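Tisbridge bench, pre-session check, September 23, 2025
Play food set, wrist camera. Fill in before recording and add comments under the item.

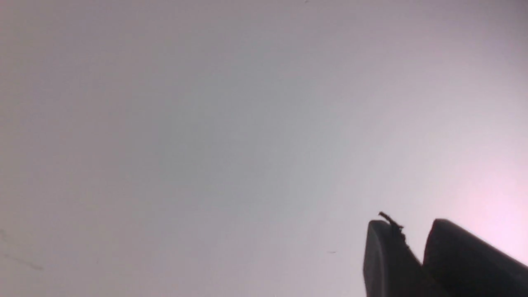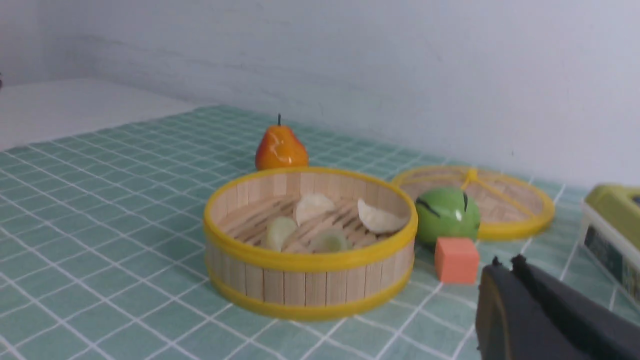

- [x] Emergency stop pressed and reset. Fine.
- [x] Cables clear of the elbow through full travel. Cable tie replaced.
- [ ] Fingertips clean. **Not passed.** Dark bit of fluff on one tip. Wipe both and look again through the wrist camera.
- [x] Gripper opens and closes fully, 9 cycles. No sticking.
- [x] Props out: steamer, lid, four dumplings, pear, green ball, orange cube.
- [ ] Cloth taped at the corners. Front left lifting, needs new tape.
- [x] Disk space for 600 examples. Enough, but clear the January folders soon.
- [x] Task wording loaded in Clerko. Two prompts still say "bun", change to "dumpling".

Do not start until both open items are ticked. If an example is spoiled by a slip of the hand controller, mark it and keep it. Ekia wants the failed ones too.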